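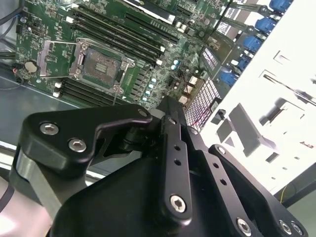

*Page last changed: 7th December*

# Refurbished servers at Hutonik: what a year's promise covers

Hutonik says it will sell 725 refurbished servers to schools and small offices by the end of February, each with a three-year promise that the main board will be replaced if it fails. The machines are being bought from Plovurard, a hosting company that is clearing out older racks. The price is 60 percent below what Hutonik says a comparable new machine would cost. It has not said which new machine it used for the comparison.

The work is done one board at a time. Processors come out first, then memory, and the bare board stays in its chassis while the socket is looked over. On the board at the top of this page the load plate is open, there is no processor in the socket, and the four memory slots beyond it are empty. The coin-cell battery is still in its holder. Hutonik's leaflet says every battery is replaced before sale, but it gives no stage at which that happens, and a buyer has no paper record to check it against.

The socket is where a refurbisher earns its money or doesn't. The processor rests on a field of very fine contacts, and one bent pin can knock out a memory channel while the machine still starts up and looks fine. A server like that can pass a short test and then throw errors for months. Hutonik says its boards get a "full inspection." Asked what that means, the company sent back the leaflet.

Misel, which runs a rival refurbishing shop, loads every memory slot and leaves the machine under test for 16 hours. It prints the result and tapes it inside the lid. That is slow and it costs money, and Misel's prices show it. Hutonik would not give a figure for its own test, saying only that the time "varies by model."

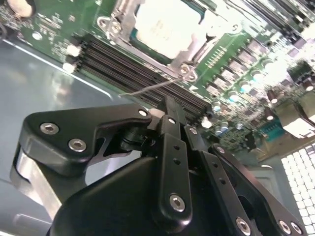 Then there is the matter of what gets put back. The boards go out with used processors and used memory, matched from stock, and the order form lets Hutonik substitute parts "of similar performance" without telling the buyer. Two schools that order the same server could end up with different chips in it. That may not matter for a file store. It matters a good deal to anyone hoping to buy a second machine later and swap parts between the two.

The warranty has gaps as well. It covers the board but leaves out the power supply, the fans and the drives, all of which tend to wear out sooner. Shipping a failed machine back is the buyer's expense. A server is heavy, and a return trip by freight could eat a fair part of the savings.

Ghumman, a buying group for small schools, has put its order on hold until it sees a written test procedure. It wants serial numbers for the boards and a list of the parts fitted to each one. Hutonik says it is "looking at" the request.

None of this makes the servers a bad buy. Plenty of old boards have years left in them, and keeping them out of the scrap pile is worth doing. But a discount this large ought to come with more paperwork than a single folded leaflet.

Orders are open now. Hutonik asks for full payment up front, and the form allows returns of unopened machines only.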